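Troltudbridge churches adopt common text for funeral services

21/06/2023

Seven congregations in Troltudbridge have agreed to use a single printed order of service for funerals held at the town crematorium. The text replaces the separate booklets each church has issued until now. It takes effect at the start of next month.

The booklet was edited by Suryani Tambunan, who teaches liturgy at the Sumampouw Institute. It runs to 80 pages and contains 108 readings, prayers and psalms, numbered in sequence so that a minister can call them by number. Scripture is given in one translation throughout. Hymns are listed by first line only, and the words will be supplied on a separate sheet for each service.

Most of the drafting time went to the section on the final commendation. Two of the churches pray for the dead and the others do not. The adopted text prints both forms on facing pages – the longer form on the left, the shorter on the right – and leaves the choice to the officiating minister. An earlier draft, circulated in February, had a single compromise prayer. Four of the churches rejected it as too vague about the resurrection of the body. 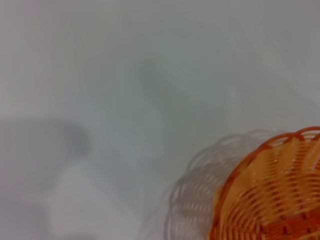 The wording on judgment was also revised. The February draft left it out of the opening sentences. The final version restores it in the second reading, with a note that the passage may be moved to the graveside or omitted when the deceased is a child.

"A funeral text has to state what the church teaches about death," Tambunan writes in the preface. "It also has to be short enough to be read aloud by someone who is grieving."

Curnus Press has printed 2000 copies in two bindings. The larger size is meant for ministers and has a ribbon marker. The smaller size is stapled and will be kept in the crematorium chapel. Caresura, the company that manages the building, will store the stock and replace worn copies at the churches' expense.

Congregations may continue to use their own books for services held in their own buildings. The text will be reviewed after two years, and written comments can be left at any of the participating church offices.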